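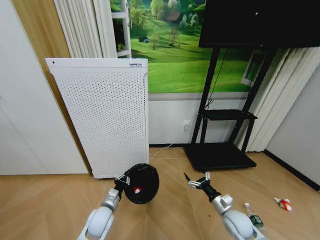 Floors first: a cleaner on getting a rented flat ready

9 January 2025

The woman who looks after the furnished flats at Stonow has been cleaning for a living for 23 years, the last 3 of them with Hutik, the letting firm that runs the building. Before that she did offices in Destow, mostly at night. She asked us not to print her name, as she still has keys to half the block.

We met her on the ground floor, where she was eating a cheese roll between flats. There are 30 of them on her list and she does them in any order the bookings allow.

"People think you start with the kitchen," she said. "I start with whatever is on the floor. If I can't get the mop along the skirting I can't do anything, so everything that has been put down has to go up, or go out."

The things people leave on a floor have changed, she said. When she began it was newspapers and shoes. These days it is more often chargers, delivery packaging and lids that have come off something and rolled. She keeps a shallow tray by the door of each flat for anything round and flat she can't place. Most of it finds its pot or its machine by the end of the day.

Air purifiers are another change. Hutik began putting them in the bedrooms a few years ago and at first she didn't like them.

"It's one more thing to go round. But you get used to it. I dust the front with a soft brush, a dry one. If it's got all those little holes in the front, a wet cloth just pushes the muck in. Then I pull it out from the wall a bit and do behind."

She is strict about curtains near an appliance. If they are hanging over the back of it she moves the appliance, and if the guest moves it back she leaves a note. White curtains get taken down twice a year, in January and again in July, and go to a laundry called Ayaaba that collects from the back door. She used to wash them herself at home in the bath. "Never again. The pleats were like a concertina and I was up till one with the iron."

Wooden floors she prefers to carpet, with reservations. She wrings the mop until it is nearly dry and works towards the door. She has no time for the scented sprays, which leave a film, and she won't use the steam mop the firm bought her. It lives in a cupboard on the second floor and can stay there.

We asked what slows her down most. She thought about it while she folded up the paper from her roll.

"Legs," she said. "Anything with legs that stick out. Clothes stands, lamp stands, those metal frames. You can't get the broom in, and if you drag them they mark the wood." 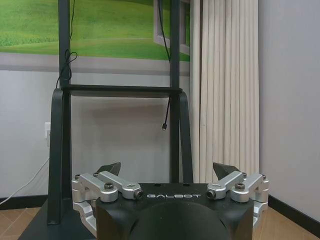 Black metal stand with curved legs, standing on its base.

Her way with stands is to lift them, one hand on the upright and the other on the crossbar if there is one, and set them on an old towel. Then the towel can be slid about. Black metal shows every bit of dust, so she wipes the legs from the top down while they are in front of her. The curved ones take longer. She also looks underneath for hair, which winds itself round a foot and holds on. A pair of nail scissors stays in her apron for this and nothing else.

Heavy stands she leaves for the following day, when there are two of them on shift. She hurt her back in Destow moving a coat rack that still had the coats on it and was off work for most of a summer.

Then there is the rubbish. Each flat has one kitchen bin and one small one in the bathroom, and she buys the bags herself and claims the money back. The last box cost a bit more than the one before, and she has 130 left, which she expects to last her into spring.

"I only buy black. You can't see what's in them, which I think is polite. I've had the clear ones and you're walking down the stairs past people with somebody's whole week on show."

She fills a bag to two thirds and stops. After that she presses the air out with her forearm, gathers the top and twists it before she makes the knot. 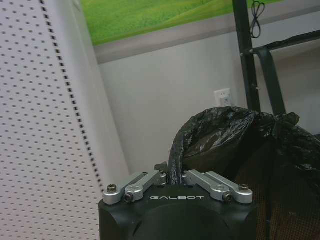
The twist matters more than the knot, in her view. A bag that has only been tied will puff up and work itself open on the stairs, and she has cleaned enough stairs. She doesn't trust the drawstring kind either. They snapped on her twice in one morning and she went back to plain ones the same afternoon.

Full bags go by the front door of the flat while she finishes, and she takes them down together on the last trip, with the mop bucket in the other hand. Glass goes separately in a cardboard box.

Does she tidy like this at home? She laughed at that. Her own hall has had a bag of shoes in it since the autumn, waiting to go to the charity shop, and she steps over it every morning on her way out to Stonow.

She had four more flats to do after we spoke, and one of them had a late checkout.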